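Trivville adds residents, runs short of places to put them

TRIVVILLE, April 5, 2025 - More people moved to Trivville last year than in any year since the town started keeping its own tally, and most of them came from Hundley, 20 minutes down the valley road.

The new count, posted on the town site this morning, shows 488 new residents through the end of December. The year before it was 353. Biggest jump on the east side, between the old rail cut and the Urrego subdivision, where the last empty lots sold before winter.

Rents are up too. No official number on that yet. Town hall says the housing report is still being put together and will go out "when its ready."
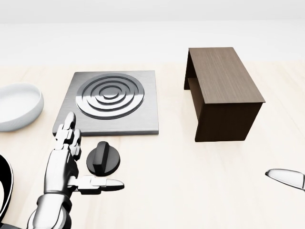
Mihret Derese said the east side was all hayfield when she bought there, and that she now waits through two lights to turn left onto the valley road in the morning. She doesn't mind the neighbors. She minds the left turn.

The road is the main complaint by a wide margin. It's two lanes from the Hundley line to the river bridge, with no shoulder for most of it, and the county has it down for widening but no start date. A traffic study was supposed to be done before the snow. It wasn't. Town staff now say early summer.

Schools are holding up for now. Trivville Elementary took in 171 kids who were new to the district, and two classrooms that had been used for storage were opened back up. The middle school has room. The high school is shared with Hundley and nobody at the district office returned a call by press time.

Why people are coming: cheaper lots, mostly. Also the weather, mild next to the upper valley, and the trailhead at Dokov Canyon, which is a ten minute drive from the post office. Gemechu Kassa moved his family up from Hundley in the fall. "We looked for a year down there," he said. "Came up here on a Saturday to hike and saw the sign for the lot."

The canyon has its own parking trouble. Cars were lined up along both sides of the access road most of last month, and the sheriff's office has started ticketing anyone past the cattle gaurd.
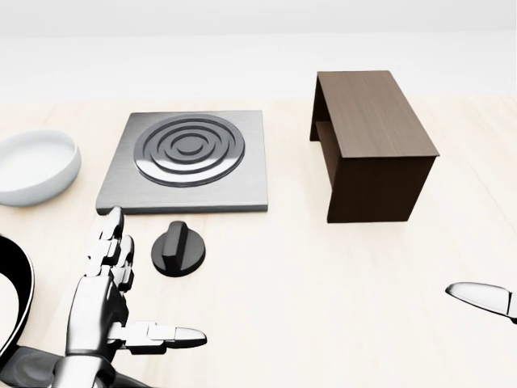 What happens next

The planning board takes up the Dokov Canyon parcel at its next meeting. The owner wants to split it into house lots, with a small strip of shops at the bottom by the road. Neighbors have asked for bigger lots and no shops. Water is the open question. The town's second well can carry 2,000 homes according to the engineer's letter in the packet, but that letter was written before Urrego filled up, and the board has asked for a new one.

Public comment is open, three minutes a person, sign up at the door. Written comments can be dropped at the town hall front desk until noon on the day of the meeting.

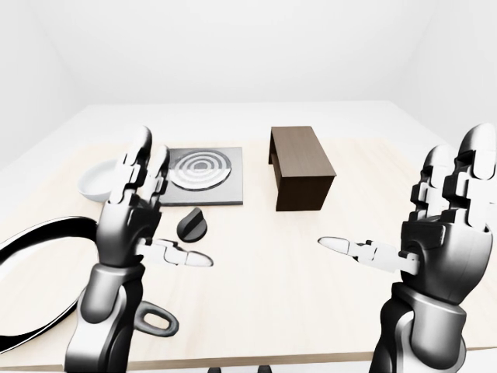 Two hands raised over a light tabletop, in a computer rendering.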